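Wrist fisheye detections go haywire whenever the hand faces the window

Posted in Perception & Calibration
Tags: fisheye, wrist camera, masking, exposure, hand-eye

cillcombe_lab
22 May 2021

Hi all, long-time reader, and I finally have something I can't dig out of the old threads. We have a small multi-finger hand on an arm, with a little fisheye camera at the wrist looking out past the fingers. The camera feeds a feature tracker, the tracker feeds a pose correction that runs on top of the arm's own kinematics, and all of it gets glued together by Felero (we're on the 4 branch, built from source).

Most of the day it's lovely. Then the hand turns toward the big window and the correction starts wandering. The arm itself stays put, joint encoders don't budge, but the pose estimate slides off sideways like the whole room is moving. If I curl a finger while it's doing that, the estimate follows the finger! So I'm pretty sure the tracker is grabbing points on our own hardware and treating them as part of the room.

What I've tried so far: I turned the feature limit up to 300, which made it worse. I turned it down to 60, which made it jumpy but a bit more honest. I also drew a fixed mask by hand in an image editor to blank out the fingers, and that works great until the fingers move – so, never when I need it.
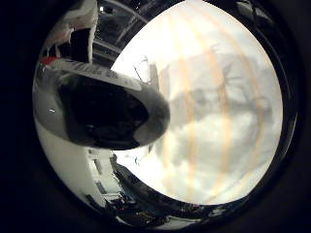 The other thing I should mention is that auto exposure is on and set to average over the entire image. I left it that way because turning it off last November gave us black images every evening and I got tired of fiddling with it. Lens model is the four-parameter fisheye one, calibrated with a checkerboard, and the reprojection error looked fine to me, although I'll admit most of my board views were near the middle.

Is there a sane way to mask a moving hand? Or should I be fixing the exposure first and seeing what's left? I'd really like to keep the wide lens if I can.

zimham_dave

Just put a blind down lol. We had the same thing and it was the sun.

felt_tip_frank

I think you've got three separate things stacked on top of each other, and I'd take them in this order.

Start with exposure. Averaging over the whole image is a bad deal on a fisheye, because the black corners outside the lens circle get counted too. They pull the average down, the camera opens up to compensate, and the window blows out even harder. Most drivers let you set a metering region. Put a box well inside the circle, over whatever part you care about, and cap the exposure time so it can't run off on you. When the bright side is washed out there's hardly any contrast for the tracker to hold on to, so it goes looking elsewhere, and a nice crisp edge on a finger shell is exactly what it likes. That's also why raising the limit hurt you: you were asking for more points from the same bad neighborhood.

Then the mask. You already know where the fingers are, you have joint angles! Load the hand's meshes, run forward kinematics at the image timestamp, project them through your lens model and fill in the silhouette. I grow mine by 8 pixels to cover calibration slop. Two traps that cost me a weekend each: use the measured joint positions (the commanded ones run ahead during a fast curl), and don't use a pinhole renderer and warp it afterward, it'll lose anything out near the rim. I project the mesh vertices straight through the fisheye model and draw the triangles. It's ugly and plenty fast. Long triangles want to be split up first or their edges come out straight where the lens would bend them.

Add a second, fixed mask for the circle itself, pulled in a little. The rim of the circle never moves in the image, so any corner found there votes for "the camera is standing still" and drags your estimate.

And please redo the calibration with the board shoved out toward the edges. A low error from views in the middle only tells you about the middle. Your projected mask will show it right away, by the way – if the outline hugs the finger near the center and drifts off it farther out, that's the lens model talking.

lockyer_nightshift

Agree with the above mostly. One small thing about slatted blinds or anything with repeating vertical stripes near a window: even when exposure is good, a tracker can hop one stripe over and be perfectly confident about it. I run a forward-backward check (track to the next image, track back, toss whatever doesn't land where it started) and it helps, though it won't catch everything. I also cap how many points can come from one grid cell so a single busy patch can't outvote the rest of the room.

If your version of Felero lets you set the correction's weight per axis, turn sideways down while you're debugging. Ours was under the fusion settings, but I'm a couple of releases behind so it may have moved.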